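# Tierney Center Opens Shared Break Room and Household Goods Exchange
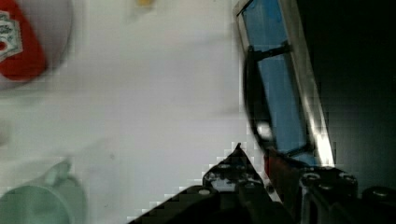
KARARI, 12th March — The Tierney Center has opened a shared break room on its ground floor, together with a household goods exchange for residents of the Atside district. The room may be used free of charge during the Center's regular opening hours.

The exchange accepts clean, usable items for the kitchen and table, including mugs, plates, storage tins and small appliances. Items are sorted at a white table near the entrance and are then placed on open shelves, where any resident may choose up to four pieces per visit. A pale green mug was among the things on the table on opening day.

The Center received 762 items during the collection period that preceded the opening. Of these, 59 were returned to their donors or sent for recycling on account of chips, cracks or missing parts. Glass with damaged edges, knives and electrical goods without a complete cord cannot be accepted.

The break room seats 50 people and has a sink, two kettles and a counter for preparing cold food. Visitors are asked to wash and put away what they use. Hot meals may not be cooked on the premises.

Furnishing of the room was carried out under the Plokar neighborhood program, which supports shared indoor spaces in Karari. A total of 74 households answered the program's survey last year, and a place to sit and have coffee was the most frequent request — ahead of both a reading room and longer opening hours.

Donations should be brought to the Center's side entrance and handed to a member of staff. Boxes may not be left outside the building. Larger donations, such as full sets of dishes, should be arranged in advance with the front desk.

The arrangement will be reviewed in June. Residents may submit comments in writing at the front desk until then.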